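Hundimano: block and tray data, README

Hello! If you've found this folder you're probably either in the robot club or about to be, so welcome. I'm Ximena Salinas and I look after the data side of Hundimano, our student project on two-armed tidying. All of it was made in the simulator, so you don't need lab access to add to it (but you do need patience, and a decent mouse).

What's in it

There are 1,046 episodes, all of the same job: pick up a small block and put it in the tray. I split them like this:

train: 832 episodes
val: 143 episodes
test: 71 episodes

Please leave test alone until we've all agreed on a final model. I mean it, I will check the logs!

Each episode has its own folder with the joint positions for both arms, the gripper opening, the rendered pictures and a text file called notes.txt. Read the notes. Some of them are mine and a bit grumpy, but they'll tell you when an episode was driven by a beginner or when the block got dropped halfway.

Names you'll trip over

Manitz is the script that drives the arms from the keyboard. Jatora is the converter, and it turns our raw logs into something the training code will swallow. Varela was the old converter. Files with varela in the name still load, only the left and right arms are swapped in them, so run fix_sides.py first or you'll lose an afternoon like I did.

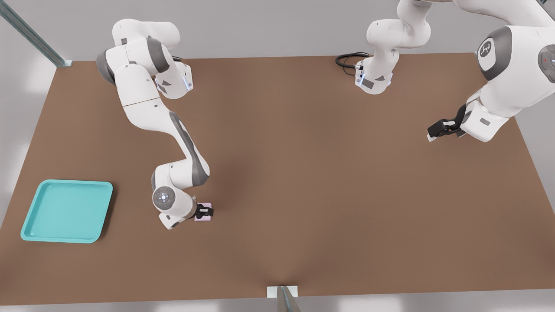 Left gripper at the pink block, turquoise tray still empty, right arm holding nothing.

Things I know are wrong

The right arm does very little in most episodes. We meant to record handovers as well and ran out of term, so that's on the list for November. Colours are very plain too, and I wouldn't expect a model trained on this to cope with a real, messy desk.

There are 173 episodes where the gripper opening is logged one step late. They're listed in late_gripper.txt. I've left them in for now, skip them if timing matters to you.

Last updated 15/08/2021. If something won't load, put a message in the club channel with the episode number and I'll have a look when I'm back at my desk.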